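Journals > Craft and Leisure Studies > Articles > Section 4

4.2 Comment threads and the flow of card-making advice

The second part of the corpus consists of 494 comments left on the Murnari card-making blog. Each comment was coded by two readers (Ngau and Khoo) for its main purpose. Threads with a single comment were kept, as many of them held a direct request to the blog owner for a template or a supply list. Disagreements between the readers were settled by a third coder, A. Pillai, who did not see the earlier codes.

Requests for technique made up the largest group. Most concerned folding, layering and the choice of adhesive for heavy card stock. A smaller group of 98 comments dealt with selling, mainly stall fees and the pricing of handmade cards at the Banport craft market. Comments of this type were longer than technique requests and more often received a reply from another reader. Thanks and greetings were coded separately and are not treated as advice, even where they appear in the same comment as a question.

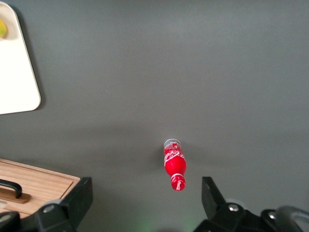 Figure 3. Red Coca-Cola bottle on a matte gray tabletop.

Replies were then matched to the requests that prompted them. The blog software does not nest comments below the second level, so matching relied on names, quoted words and order of posting. Where a reply could be tied to more than one request, it was assigned to the most recent. This rule affects 52 replies and probably overstates the share of quick answers. Running the analysis without them left the ranking of topics unchanged, although the gap between folding and adhesive narrowed.

The pattern differs from that reported for the Yaman paper craft forum, where S. Pattinasarany found that selling advice came mostly from moderators. Murnari has no moderators, and the blog owner seldom took part in threads on pricing. Regular readers filled this role. Whether they had experience of selling could not be established from the comments alone, and the interview data in Section 4.3 cover only part of the group.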